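Ticket 3879 – blue cloth fold, bed task
Project: Kiss (household chores)
Site: Prendstead, bedroom bench
Status: open
Priority: medium, was low

Reported: policy folds small flat stuff ok on the table. On the bed it gets lost. Grabs cloth plus cover together, drags both, then calls the fold done. Wants sorting before the May review at Filtov.

09:40
Read back through 736, same symptom but with towels. Closed as "lighting". Don't think it was lighting. Reopened and linked.

10:15
Reset bed, start position checked. Cover pulled up to the wall as per the setup sheet, wrinkles left in on purpose. A made bed in a real house isn't flat either.

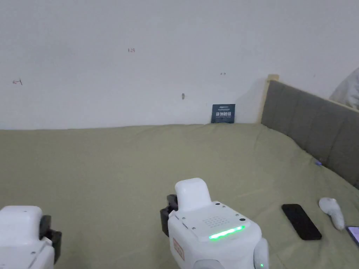 Bed side, headboard to the right. Grippers in front, phone on the cover.

10:50
Ran the replay against the old weights. Fails at the first grasp, jaws close too low and take the cover with them. Raised the approach height a touch. Now it misses the cloth altogether on the thin bits and only gets it where theres a bunch.

So height alone won't do it. It doesn't know where cloth ends and bedding starts. On the table the surface is hard and it can just push down till it stops – on a matress everything gives.

11:30
Tried Vusden's edge finder instead of ours. Better on a folded edge, worse on a crumpled one. Left it switched on for now.
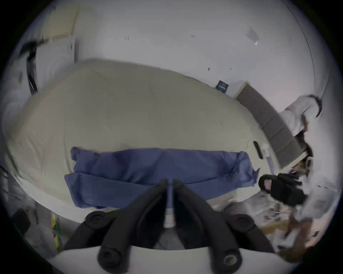 Edge finder also adds a pause before each grasp, which is annoying but not the fault here. Logged seperately as 609. Please don't merge the two, last time that happened we lost the notes.

12:05
Comment from Filtov desk: can we just say in the review that it folds laundry? No. It folds some laundry, on a table, if a person lays it out first. Laying it out is most of the chore. Wording for the review to be agreed on this ticket and not by email pls.

13:20
Ten resets, same cloth, bed only. Log attached. Two clean folds, three part folds, the rest no good. Table figure from last week is much nicer but don't quote it next to this one, different cloth.

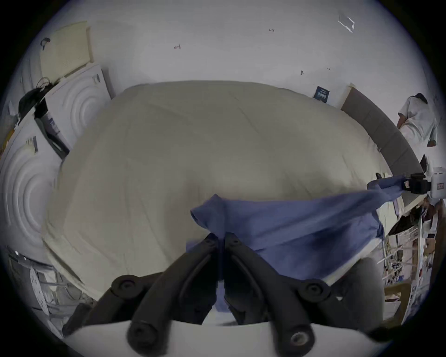 Would a stiffer mattress fix it?
It would hide it. Grasps would improve and we'd be back here the first time someone tries it on a soft bed. Keep the mattress.

14:10
Looked at the hand-guided data again. People don't go straight for the corner. They pinch any old bit, lift, let it hang, then find the corner. Our planner wants the corner first and there often isn't one to be seen. Think that's the real fault, or most of it.

Change made: first grasp can now be any raised fold, then lift, then look again. Branch is up, not merged. Slower per fold, I can live with that.

15:00
Quick try on the bench. Lift step works in replay. Second look sometimes picks the same fold again and goes round in a loop. Put a limit on retries so it stops and asks for help. 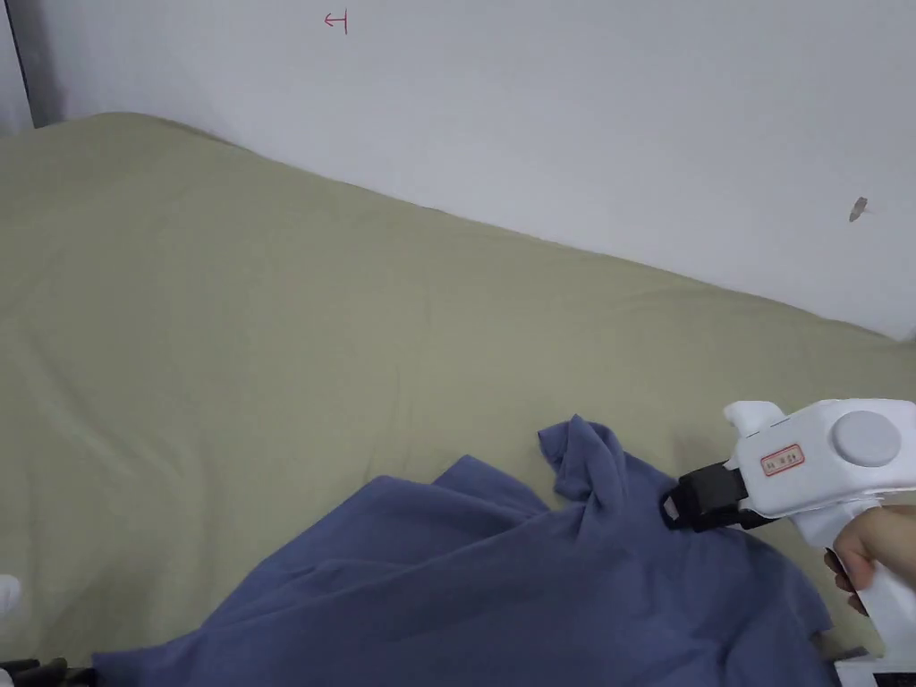
Is this ready for the home trial?
Not for bedding. Wiping down and putting away can go ahead as planned, folding stays on the bench until the retry loop is sorted and it has done a full day on the bed without someone stepping in.

15:45
Shop floor side asked if they can have the same branch for bagging rags. Fine, hard surface, should be easier. Their own ticket though.

To do
– more hand-guided lifts from a bunched start, blue cloth and at least one other colour
– retry loop
– check 736 against new branch
– setup sheet still says old approach height, change it

Leaving open. Back on it tomorow am.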